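Chapter 9
The Parish and Its Records
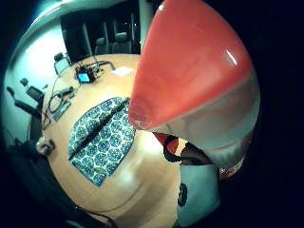 Figure 9.1 A red and white object over a table.

In the earlier chapters of this book, the Church was studied mainly from above, through its councils, its bishops and the letters of its popes. The present chapter turns to the parish. For most Catholics in most periods, the parish was the place where the Church was met in daily life. Children were baptised there, couples were married there, and the dead were prayed for by name. What happened in the parish was also written down, and much of what historians know about ordinary belief comes from those books.

Before You Begin

Students should have read Chapter 8, in particular the section on the Council of Trent and the duties it laid on parish priests. The terms diocese, sacrament and visitation are used here without further explanation.

By the end of the chapter you should be able to:

describe the main kinds of parish register and say what each was for
explain why registers were kept more carefully in some periods than in others
read a short register entry and separate what it states from what it only suggests
compare the registers of two parishes and account for the differences between them

9.1 Why the Church Kept Books

Lists of members and of the dead are very old in Christian practice. Names were read aloud at the altar, and a written list helped the reader. In the Middle Ages some priests also noted baptisms and burials, though few such notes survive and the habit was far from general.

The Council of Trent changed this. Its decree on marriage required the parish priest to keep a book recording the names of the couple and the witnesses, together with the day and place of the wedding. Secret marriages had caused long disputes, and a written record gave the Church courts something firm to work from. Baptisms were to be recorded as well, along with the names of the godparents, who were held to be spiritually related to the child and to the child's parents. A priest preparing a couple for marriage could look in the baptism book to learn whether any such tie stood in the way.

The registers therefore began as working tools of Church law. They were later used by governments for taxes and for military service, and later still by families tracing their ancestors. Students should keep the first purpose in mind, as it explains much of what the books contain and a good deal of what they leave out. A register of baptisms is not a register of births. A child who died before baptism may be missing altogether, and an adult convert will appear among the infants.

9.2 The Parishes Studied in This Chapter

Three parishes are followed through the chapter. They were chosen because their books survive in good order and because they differ from each other in size and wealth.

Hutwood was a farming parish with a single stone church and two outlying chapels. Its priests tended to stay for many years, and the same handwriting can run through a whole volume. The earliest baptism book is bound together with the marriage book. It holds 2545 entries, most of them in a plain Latin that a beginner can learn to follow in a few lessons.

Barta was a river port. People came and went with the trade, and the clergy often wrote down where a bride or groom had been born. Burials of strangers are common. In one November the priest buried 11 persons for whom he could give no family name, and he noted beside each entry that prayers had been said.

Sillero was the smallest of the three. It had no resident priest for much of the period and was served from the neighbouring town of Grarik. Entries for Sillero are found partly in its own book and partly in the Grarik volumes, and a gap in one may be filled from the other. A reader who consulted the Sillero book alone would conclude that no marriage took place there for 50 years. The Grarik registers show that this conclusion would be wrong.

9.3 The Form of an Entry

A baptism entry usually gives the date, the name of the child, the names of the parents and godparents, and the signature of the priest. The date may be given by the civil calendar or by the Church's own. An entry marked "on the feast of Saint Boniface", for instance, refers to 5th June, and the writer assumed that any reader would know it. A table of the principal feasts is printed at the back of this book and should be kept at hand while working through the exercises.

Spelling requires patience. Priests wrote family names as they heard them, and a single household in Barta appears under several spellings within one generation. First names were put into Latin and may be hard to match with the form used at home. Marginal notes were often added many years after the entry itself. A note of marriage beside a baptism, usually in a later hand and a different ink, is of great value to the historian and is easily overlooked.

Some entries contain more than the law required. The Hutwood priests recorded storms, poor harvests and the hanging of a new bell. These remarks have no fixed place on the page and follow no rule. They should be copied out in full, with the number of the page, whenever they are found.

Terms Used in This Chapter

Godparent: a person who presents a child for baptism and accepts a share in its Christian upbringing.
Banns: the public announcement of a coming marriage, made in church so that any objection may be raised.
Marginal note: a later addition written beside an entry.
Outlying chapel: a place of worship within a parish but at a distance from the parish church.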